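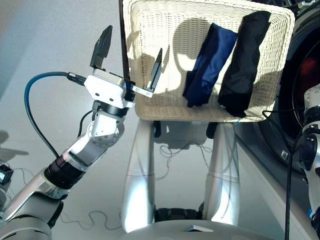 Flondum Two-Arm Mobile Unit for Laundry and Textile Handling

Item group: Mobile manipulators
Sold by: Nisdale Equipment
Availability: Built to order
Page last revised: 2018-10-04

Overview

The Flondum is a two-arm mobile unit for customers who want to automate part of a small laundry room, a care home utility room or a test apartment. Each arm carries a parallel gripper. The unit is sold with both arms mounted and calibrated, and it runs on a normal wall outlet through the supplied charger.

Most buyers use it for the work around the washer: picking garments out of a basket, putting them in the drum, taking them out again, and moving the basket from one place to another. It does not iron. Folding is possible with customer-written software, but we do not supply a folding program and do not quote for one.

What is in the base price

Mobile base with column and two arms
Two parallel grippers with standard black fingers
Gripper cables, one spare for each arm
Charger and floor mat
Vidik control software, single-site license
Two days of on-site setup and operator training

What is quoted separately

Freight and lift-gate delivery
Soft finger pads for knitwear and delicates (set of 40)
Second battery
Extended support after the first year
Wrist force sensor
Changes to your room, including outlets, drains and door widths

Planning your room

Measure the clear floor in front of your washer with the door fully open. The unit needs room to stand in front of the machine and turn, and the door swing is the part people forget when they send us drawings. Front-loading washers are the only type we support. Top loaders put the bottom of the drum out of reach for this arm length.

Keep the floor free of loose cords along the path the base will drive. If your washer sits on a pedestal, tell us the height of the door opening before you order, so that the column can be set at the factory. Changing it later means a service visit.

Baskets matter more than most buyers expect. A stiff rim is easier to grip than a soft fabric one, and a wide opening leaves space for the fingers to spread. Dark clothes lying together can be hard for the software to tell apart, navy against black in particular. Better overhead light helps, and so does sorting into smaller loads.

Budgeting

Please ask for a written quote. Prices on this page would be out of date within a quarter. When you compare us with other suppliers, put these in the same column: the hardware, setup, training, one year of spares and the staff time to supervise. A unit of this type should have a trained person in the room while it runs, and that time belongs in the budget.

Gripper fingers are a wear part. Plan on one replacement set per arm for every 400 hours of running time. Gripper cables last longer if they are routed with enough slack at the elbow and checked weekly for rubbing. A worn cable should be changed before the next shift.

Lead time

Standard builds ship 15 weeks after we receive the deposit. Orders that include the force sensor take longer, and the date will be on your quote. Customers working to a grant or a fiscal year-end should get in touch early. For delivery by the end of May, we need a signed order before the end of January.

Trial period

We offer a paid trial at your site for customers considering two or more units. The trial fee is credited toward purchase. Garments, baskets and washer are supplied by you, so that the results apply to your own work.

Related items

Godoy tabletop arm, single, same gripper mount
Godoy floor stand
Spare finger set, standard
Spare gripper cable

Contacts

Quotes and orders: Valentina Bustos
Room drawings and site questions: Dae-han Joo
Service and spare parts: Ditte Thygesen

Include the washer model, the door opening height and a simple floor sketch with your first message. Quotes are valid for 40 days.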